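Skostgate Doll Collectors Forum – General Discussion

Sachiko Sasaki (moderator)
Members are reminded that August split orders close at 8 p.m. Payment is due on confirmation.

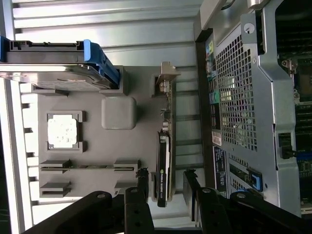

Late payments will be returned.

Ville Riihimäki
I must object. Shibata wigs ship separately – one deadline is unfair.

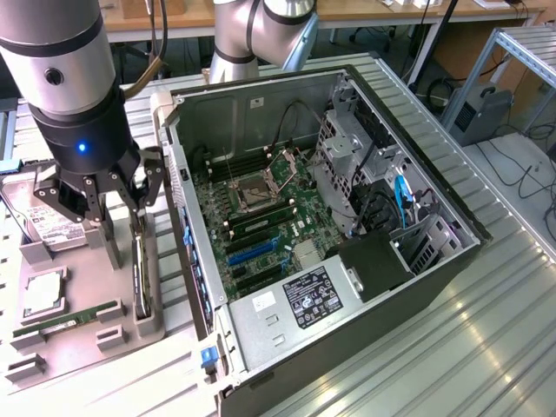 Component in the tray slot

Amber Tunstall
I disagree. Order 39 was delayed by two such exceptions. 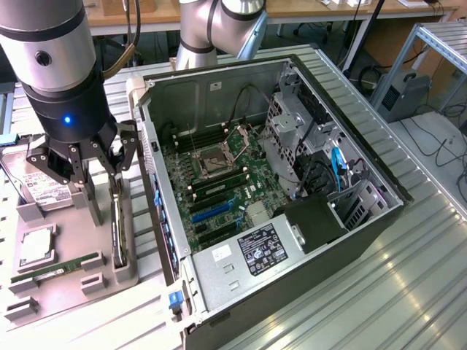

The rule should stand.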